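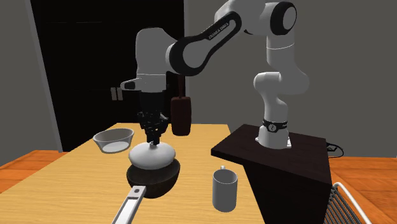
*Cozinha simulada: braço FRANKA EMIKA sobre pedestal de madeira escura, junto ao tampo de madeira clara.*

**Caderno de oficina, 10 de janeiro de 2023**
**Assunto:** ensaio de limpeza de coletor pluvial, troço Medina, e estado do equipamento de jato

Registo elaborado por Renato Godoy. Presentes na bancada: Tadeo Quezada e Nahuel Cabral.

### 1. Bomba de alta pressão

Concluída a desmontagem da bomba Hivix retirada do camião cisterna em novembro. O vedante do segundo êmbolo apresentava desgaste irregular e foi substituído. Os restantes foram mantidos. Horas de serviço no contador: 1,091. Após a montagem, a bomba trabalhou 22 minutos em circuito fechado, sem fuga visível no corpo. Persiste uma ligeira oscilação no manómetro ao arranque, que o Tadeo atribui a ar na aspiração. Repetir a purga antes da próxima saída.

### 2. Bicos

Ensaiados dois bicos em tubo de betão com sedimento compactado (areia, folha decomposta, algum cimento). O bico rotativo Prollusine soltou a camada superior na primeira passagem, mas deixou uma crosta na geratriz inferior. O bico de fundo Clarholm avançou mais devagar e arrastou o material até à caixa de recolha. Para sumidouros com muita folha mantém-se a indicação anterior: aspirar primeiro e só depois aplicar o jato.

A mangueira de serviço tem 12 metros com a bainha exterior gasta, a contar da ponteira. Não deve sair para obra neste estado. Pedido de corte e nova cravação entregue ao armazém.

### 3. Troço Medina

A equipa de Domingo Quiroga comunicou nova acumulação na caixa a jusante da curva. O levantamento da rede indica 287 sumidouros ligados a este coletor, dos quais os da zona baixa recebem quase todo o silte arrastado da encosta. O Domingo defende que se antecipe a limpeza dessa zona. Parece-me correto, embora falte verificar se a tampa de acesso junto ao muro pode ser aberta sem corte de via.

Nota do Nahuel: a cota de soleira inscrita na planta não coincide com a medida na visita. Usar o valor medido até haver correção do desenho.

### 4. Pendentes

- Purgar a aspiração da bomba e anotar a leitura do manómetro ao arranque.
- Repetir o ensaio do bico Prollusine com caudal reduzido.
- Fidel Cabral: confirmar o destino das lamas e a guia de transporte.
- Corrigir a planta do troço Medina (cota de soleira).
- Devolver ao armazém a chave de tampas emprestada.

O bico Clarholm ficou na prateleira de cima, já lavado, com a etiqueta antiga. Falta trocar a etiqueta.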